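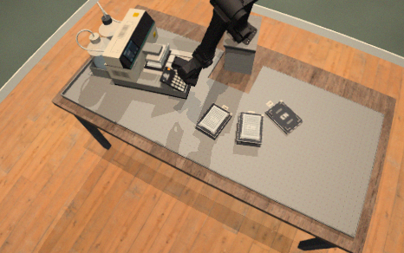

Lab instrument on a perforated tabletop, computer rendering.

MEDINA, 2021-02-23 – Jandale today released Grudano, a free add-on that checks random number routines in data analysis scripts. The company makes no claim that it will fix anyone's results.

Grudano runs 16 tests on a script's random output and flags repeated seeds, short cycles and noise that is less random than its author thinks. 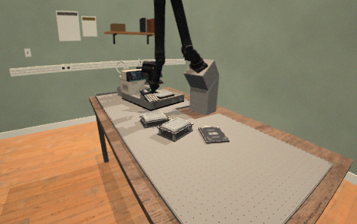

Vol. 5, No. 2

"Every package says its generator is good," said Lemlem Woldemariam, lead developer at Jandale. "I'd like to see the test, and then I'd like to run it myself."

Jandale tried the add-on on 300 user scripts. It flagged 40 of them

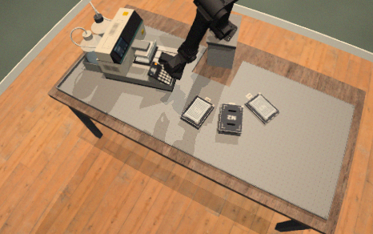
– a figure the company warns against reading too much into. The scripts were sent in by users who already suspected trouble.

Zewditu Demissie of Storkness, who tested an early build, remains unconvinced by the default settings. "A pass means very little on a short wave," she said. Jandale has left the defaults alone and put her objection in the manual.

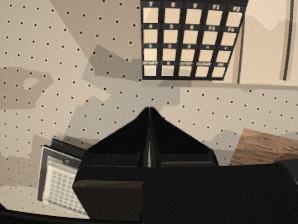 Does a clean report mean my simulation is right?
It means the random numbers passed the tests. The model may still be wrong.

Grudano can be downloaded from the Jandale site.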